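Notes from the Braltbridge Regional Meeting on Cross-Border Vehicle Crime

Posted 18/03/2022 by Nerys Lougher

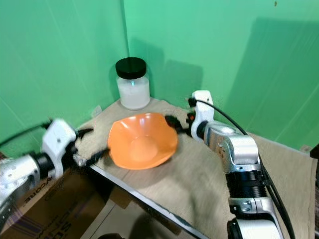
Why the meeting was called

Police forces on both sides of the Vurnach crossing have been exchanging information on stolen vehicles for many years, mostly by telephone and mostly between officers who already know one another. The regional meeting at Braltbridge was convened to place that exchange on a more regular footing. Delegates from 29 agencies attended, including customs services, licensing offices and two port authorities. I attended as an observer, having retired from the licensing side of this work, and the views below are my own.

The opening session set out the scale of the matter. In the last reporting year, 3,883 vehicles recorded as stolen in the region were believed to have left it within days of the theft. The larger part were ordinary family cars and light vans, taken for parts. Delegates were reminded that a van carrying a tradesman's tools is often a household's entire income, and that recovery after several months is of little help to the owner.

The question of timing

Much of the morning was given to delay. A theft reported in the evening may not appear in the shared register until the following afternoon, by which time the vehicle can have passed through Vurnach on false plates. Several delegations described the same difficulty from opposite ends. The reporting force considers the matter entered once its own system shows it, while the officer at the crossing sees nothing until the overnight transfer is complete.

The proposal under discussion, known as Kulora, would replace the overnight transfer with a continuous one. A trial began in January at 2 crossing points. The presenters were careful in their claims. They reported that entries now reach the crossing officers much sooner, but they declined to attribute any change in recoveries to the trial at this stage. I thought this was proper. A single quarter tells us very little, and winter traffic through Vurnach is light in any case.

Data protection and retention

The afternoon discussion was more difficult. Kulora retains a record of each query made against the register, including those that return no match. Two delegations asked how long such records would be held and who would be entitled to read them. The answer given was that the period remains under review. In my opinion it should have been settled before the trial opened. Owners whose vehicles have never been stolen have a fair interest in knowing that a check was made and when the trace of it will be erased.

A related concern was raised about corrections. When a vehicle is recovered and returned, the entry must be withdrawn promptly, or the lawful owner may be stopped while driving it home. The Humphreys report, circulated in advance, reviewed 200 withdrawn entries and found that the slowest were those in which the insurer had already taken title. The report recommends a named contact in each agency with authority to withdraw an entry the same day. This recommendation received broad support and was carried into the closing statement.

Training at the crossings

The final session concerned front-line staff. Altered identification numbers are often good enough to pass a brief inspection, and officers new to the work have few opportunities to handle a confirmed case. The meeting agreed to prepare a joint course, with places shared between police and customs. Funding has not been confirmed. The closing statement asks each agency to nominate its contact for withdrawals before the next session and to provide written comments on the retention period. I will post the text of the statement once the organizers have released it.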